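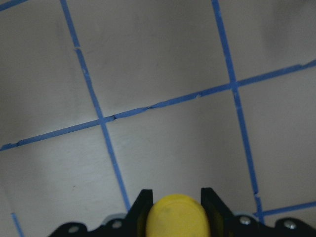 Skullthorpe "Live at Miditz" Fan Box: My Review

March 13, 2020

Okay, I've been a Skullthorpe fan since before the big falling-out with their old label, so of course I ordered this the minute it went up (no regrets!). You get 3 records, a photo book and a fold-out poster from the Miditz shows. Only 1,960 were made, and mine came with the number stamped inside the lid.

The sound is great. Side one is a bit heavy on the crowd noise, but once "Maldonado" kicks in I forgot all about it and just turned the thing up — sorry, neighbors. The book is where they spill the tea. There are nine pages on the Mundetti split, and wow, they do not hold back about the money. I read it twice.

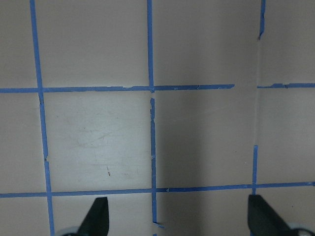

Blue tape grid, close up

My gripes: the sleeves are too tight, the poster has creases right across the singer's face, and the July show everybody talks about is missing. Why leave out the night they walked off stage? I'd still buy it again, but I'd wait for a sale if you already own the downloads.

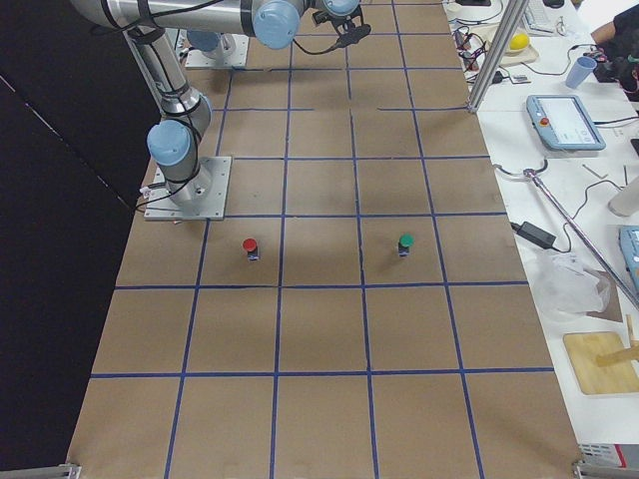
Mine had the same tight sleeves, so I moved all the records into plain paper ones. Totally disagree on side one though, the crowd is the best part!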